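Como um braço robótico aprende a arrumar a mesa

No Clube de Robótica Prema, os alunos encontram-se depois das aulas para trabalhar num projeto chamado Drancombe. A tarefa parece simples: pôr um braço robótico a apanhar objetos e a colocá-los num tabuleiro. Para ti, isso demora um segundo. Para um robô, são muitos passos pequenos.

Primeiro, o braço tem de saber onde está cada objeto. Depois, tem de levar a pinça até lá, fechar os dois dedos com a força certa, levantar e largar no sítio combinado. 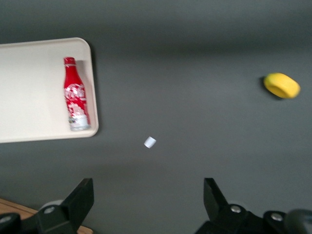 Os alunos ensinam o robô com exemplos. Um deles comanda o braço à mão, devagar, e o computador guarda os movimentos e as imagens. A cada tentativa, os objetos mudam de lugar. Uma garrafa vermelha deitada no tabuleiro ocupa muito espaço, e o braço precisa de encontrar um lugar livre ao lado dela. A argola amarela tem um buraco no meio e pode ser agarrada de várias maneiras. A peça branca pequena exige mais pontaria, e os dedos da pinça têm de descer mesmo por cima dela.

Até janeiro, o clube quer juntar 3000 exemplos. Já tem 2787. Os que correm mal também ficam guardados, numa pasta à parte, para se perceber onde o braço se enganou.

O que é uma pinça? É a "mão" do robô. A do clube tem dois dedos pretos que abrem e fecham. Não sente como a tua mão, por isso o programa tem de lhe dizer quando parar de apertar.

Inês Tavares, a professora do clube, pede a cada grupo que escreva num caderno o que mudou de um treino para o outro. Quando o treino acabar, o robô vai fazer um teste de 100 tentativas sozinho, com os objetos em posições novas. Cada grupo fica com uma parte do teste e aponta os resultados no caderno.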